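Print this page | E-mail this page to a friend

Sorting Room and Donation Bins – Walk-Round Checklist with Comments

Trolport Community Exchange, back room and loading side
Date of walk-round: 05/12/2020
Last full walk-round: April
14 shares | 6 comments

Good morning, everyone, and thank you for having me back. I know a walk-round on a Saturday isn't what anybody dreams of, and I was given a very nice cup of tea and a chair I hardly used. As before, I have marked each item OK, WATCH or FIX, and I have written more than the little boxes on the form allow, which is why you are getting it typed up like this and not on the carbon sheets. Please read the comments as well as the marks. A WATCH isn't a telling-off. Most of them are things I'd say about my own garage.

PART 1 – COMING IN AND GETTING OUT

1.1 Front door opens fully and stays open on its hook. OK
The hook is new since April and it's a good stout one. The door used to creep shut on people with their arms full.

1.2 Back door clear on both sides. FIX
Inside was fine. Outside there were flattened boxes leaning up against the door, and I had to put my shoulder to it to get it open. It took me maybe a minute, and a minute is a long time if there's smoke. Boxes go to the left of the downspout, please, never in front of the door.

1.3 Exit signs lit. OK

1.4 Walkway between the shelving and the sorting benches. WATCH
The form asks for 42 inches and you have it nearly all the way down, until you get to the bend by the coat rail, where the rolling cart lives. Park the cart under the window and you're there. I moved it myself while I was standing there and it fits very nicely, so I left it.

1.5 Floor. WATCH
Swept, dry, and a good deal cleaner than mine at home. There is one tile by the sink with a lifted corner. I've stuck a bit of yellow tape on it. The tape is not the repair!

PART 2 – SHELVING

2.1 Units fixed to the wall. OK
I gave every one of them a good tug. The Gavalas units along the north wall don't budge at all. The older one by the office has a bracket at the top only, and I would love to see a second one halfway down before it gets loaded up for the holidays.

2.2 Heavy things low, light things high. FIX
This one was right in April and it has slipped. There were two bread machines and a slow cooker on the top shelf of the housewares bay, over my head, and I'm not a short person. I understand how it happens. The low shelves fill up first and the next thing goes wherever there's a gap. But please get them down today, and if there's no low space left then the slow cooker can sit on the floor under the bench until there is.

2.3 Labels readable from the floor. OK
Lovely big letters. Whoever has the handwriting, keep doing it.

2.4 Step stool. OK
All four rubber feet present, and the latch clicks. Please keep using the stool. I did see a shoe print on the second shelf of the toy bay, and I will say no more than that.

PART 3 – SORTING BINS AND WHAT IS IN THEM

This is the part I spent the longest on, partly because you asked me to and partly because I enjoy it. There is something very cheerful about a mixed bin, you never know what is going to be next to what. The first-sort bins are the gray metal ones with the sloping sides, and the idea is still that everything small goes into them before it goes anywhere else, gets looked at properly, and moves on to its shelf, to the wash tub or to the discard pile.

3.1 Bins sound, no sharp rims, no splits. OK, with a comment
I ran a gloved hand along the rims and found nothing that snagged. They are scuffed, as you'd expect, and there is a worn band low down on the back wall of the front bin where it's been scraped to a brownish gray. Wear like that is only skin deep as far as I could tell by feel. If it ever goes flaky, or you can catch a fingernail in it, take the bin out of use and let me know.

3.2 Bins not overfilled. OK
You should be able to see the bottom. The front one had six things in it, with plenty of bare floor between them, and that's just how I like to find it. In April I was digging down through three layers and met a potato peeler the hard way.

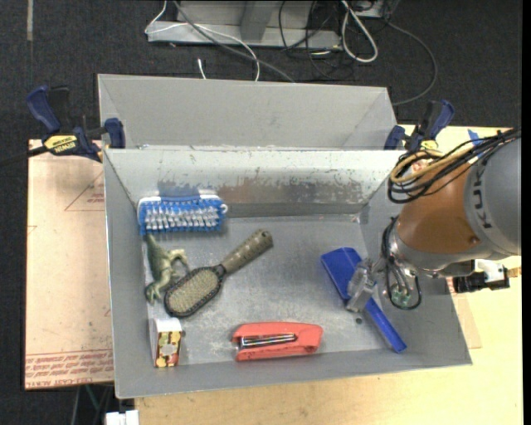

3.3 Brushes sorted by use. WATCH
Scrub brushes and hairbrushes are two different animals. A scrub brush goes to the wash tub and then to housewares. A hairbrush is a personal item, and your own rules (page 3, the pink sheet) say that a used one gets either a proper soak and a comb-through or the discard pile. The one with the olive-green patterned handle is a handsome thing and I can see why nobody wanted to toss it. Soak it first, then decide. In the meantime don't leave it lying with its head so close to the toys, please.

3.4 Toys checked before shelving. WATCH
For the green dinosaur, and for every one of his cousins, the check is short: pull the legs and the tail gently, look for a seam that's opening, feel for anything sharp, wipe down, done. Toys with a battery door need a screw in that door, and the screw has to be tight. I found two on the shelf that hadn't got one. They're in the office on the desk, with a note.

3.5 Staplers and other things with a bite. FIX
Staplers are still coming through to the office shelf with staples in them. I opened two that were priced and ready to go and both were loaded. A stapler should be emptied at the bench before it's put out, and that includes the coral-red one in the front bin, which I'd like treated as loaded until somebody has had it open. Same goes for hole punches (empty the little tray, or it will empty itself down the customer's coat), craft knives and tape dispensers with a toothed edge. Craft knives don't belong in a first-sort bin at all. They go straight into the lidded tub.

3.6 Kitchen tools looked over. OK
Plastic turners, spatulas and the like should have a clean edge with no melted or frayed bits, and a handle that doesn't wobble. The blue one goes through the same check as all the rest. Anything that has gone soft and fuzzy along the edge gets thrown out, however good the color still is.

3.7 Small boxes and packets opened. WATCH
A small printed box can have anything in it, or nothing. I'd like each one opened at the bench by a grown-up before it moves on, and I'd include the little white one with the colored front in that. If it's food, it goes by the date. If it's medicine, it does not get put out, ever, and the pharmacy leaflet on the corkboard tells you where it goes. If it is empty, it's cardboard.

3.8 Bins wiped at the end of the day. OK
The sheet is initialed right through the month, apart from one Tuesday. Farkov spray is fine on metal, but do let it dry before you fill the bin again in the morning.

PART 4 – LIFTING, CARRYING AND THE LOADING SIDE

4.1 Two people for furniture. OK
I watched a chest of drawers come in and it was done beautifully, drawers out first and everyone talking to each other.

4.2 Platform truck. WATCH
The plate on it says 800 pounds and I have no quarrel with the plate. I do have a quarrel with the front left wheel, which has a flat spot and pulls to one side. Half loads only until it's changed. Akata on the frontage road had the right size wheel last time I looked, or the hardware store will order one.

4.3 Gloves available in small sizes. FIX
There are large gloves, extra large gloves, and then more large gloves. Half of the people I met on Saturday would be swimming in them. A glove that doesn't fit is a glove that gets taken off, so please buy a dozen small and a dozen medium.

4.4 Ramp edge painted. OK
Still bright.

PART 5 – ELECTRICAL AND FIRE

5.1 Extinguishers in date and on their hooks. OK
Both of them. The one by the office had a scarf hung on it, which I took off and put in lost property.

5.2 Extension cords. FIX
One cord plugged into another, running behind the coat rail to the radio. I know it's only a radio. It was only a radio in April, too. Move the radio to the outlet by the sink end of the bench (well back from the water, mind) and put the second cord away.

5.3 Donated electrical goods tested and tagged. OK
The log is up to 3,667 entries, going back to the first notebook, and it is as neat a log as I have ever been handed. I picked out 13 at random and found every tag matching its line.

5.4 Heater. WATCH
Clear space all around it when I looked, though the curtain on that side is long. A tie-back would settle my mind.

PART 6 – FIRST AID AND THE KETTLE CORNER

6.1 First aid box stocked. WATCH
Plenty of gauze, hardly any ordinary bandages. It's always the ordinary ones that go.

6.2 Accident book. OK
Three entries since April, all small: a pinched finger, a paper cut, and a stapled thumb. See 3.5.

6.3 Kettle corner. OK
Cord tucked back, counter wiped, the mugs off the edge. And a very good shortbread.

FIX ITEMS, ALL TOGETHER

1.2 Boxes away from the back door – today
2.2 Heavy appliances down to a low shelf – today
3.5 Staplers emptied before they go out – starting now
4.3 Small and medium gloves – within two weeks
5.2 Second extension cord out – today

I'll stop in when the gloves have come, and I'll look at the tile at the same time. If the older Gavalas shelf gets its second bracket before then, leave the screwdriver out and I'll give it a tug.

Print this page | E-mail this page to a friend
6 comments | Add a comment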